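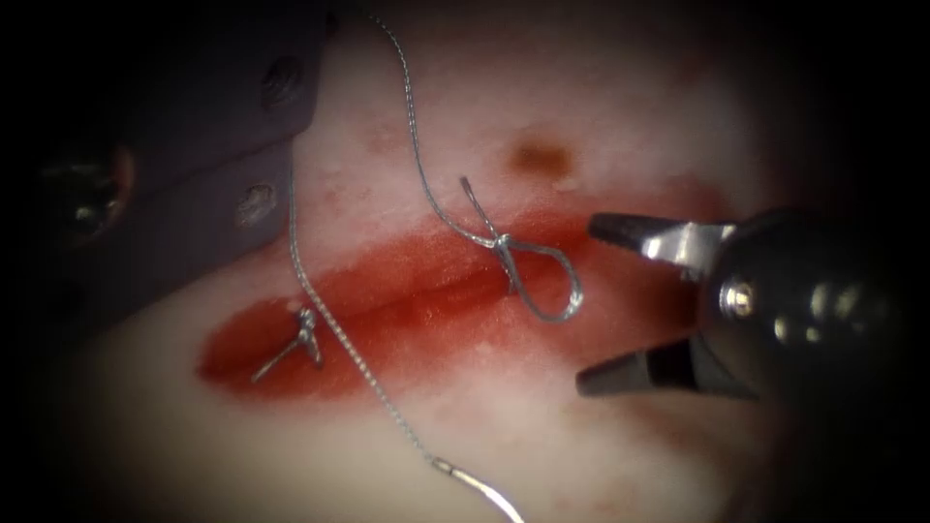
The first knot decides where the wound wants to go, Kamala Panicker told us when she read our early draft, and she asked why we had written so much about the needle and so little about the thread after it is tied. We have followed her remark in this section. The needle path was treated in Section 3, and we now look at the knot itself: where it lies on the wound, how long its tails are, and whether the loop has been pulled down.

Figure 4. A knot over the incision on the tissue pad. The loop is open and lies on the red line of the wound, just right of centre; one cut tail is short and points up and to the left.

4.2 Position and finish of the knot

Textbooks for beginners usually say that a knot should be moved to one side of the wound. When it stays on top of the cleft, it can press on the healing edge, and it is also harder to remove later. In training this advice is often given once, at the first lesson, and then forgotten. The learner is busy with keeping the two edges at the same height, and the teacher is pleased to see any knot that holds.

We scored 3,224 knots in total, all made on pads with a single straight incision. Each knot received three marks. The first was for position: "on the line" if any part of the knot or of its loop covered the cleft, and "beside the line" in all other cases. The second was for tail length. The third was for the loop, which we called open if the pad could be seen through it and closed if it could not. A knot such as the one in Figure 4 is therefore "on the line" and "open". We gave no mark for neatness, as the two raters in the pilot did not agree on what the word meant.

Of all knots, 1,051 were on the line, or 32.6 per cent. This was more than we expected. Learners placed the knot on the line more often in the middle of the incision than near its ends. We think the reason is simple: near the end there is whole tissue close by, and the hand looks for it. In the middle, the wound is the most visible thing on the pad, and the eye goes to it.

The open loop needs more care in reading. It can mean that the second throw has not yet been tightened, or that it was tightened in the wrong direction and slipped back. From one view of the finished pad these two cannot be separated. Murali Sundaram, who scored half of the material, proposed to pull every open loop gently with a hook and to note if it moved. We did this for the last 700 knots only, and for this reason we report the result separately in Table 5 and do not mix it with the main count.

Tail length gave us the least trouble. Most learners cut too short when they were in a hurry and too long when they were afraid of losing the knot. Several changed from one habit to the other within the same session. Thoa Dương suggested that they should practise cutting alone, on threads already tied by the teacher, before they do the whole stitch - a small exercise, but we have now included it in the May course.

One point about the surface should be mentioned. The pads are soft and pale, and the stain beside the incision can spread over the line of the cleft. Where the stain was wide, the raters took longer to decide whether a knot was on the line or beside it. In such cases we asked them to follow the darker line inside the wound and to leave the stain out of consideration. If the darker line could not be found under the knot, they continued it straight from the left and the right.

We also kept a list of cases in which the raters disagreed. Nearly all of them concern loops that lie flat, with the knot on one side of the cleft and the loop reaching over it. By our rule these are on the line. Gearóid Ó Riain considered the rule too strict, as a flat loop presses on nothing, and he would count only the body of the knot. We kept the rule for the present study and give both counts in the appendix, so that readers can choose the one that suits their own teaching.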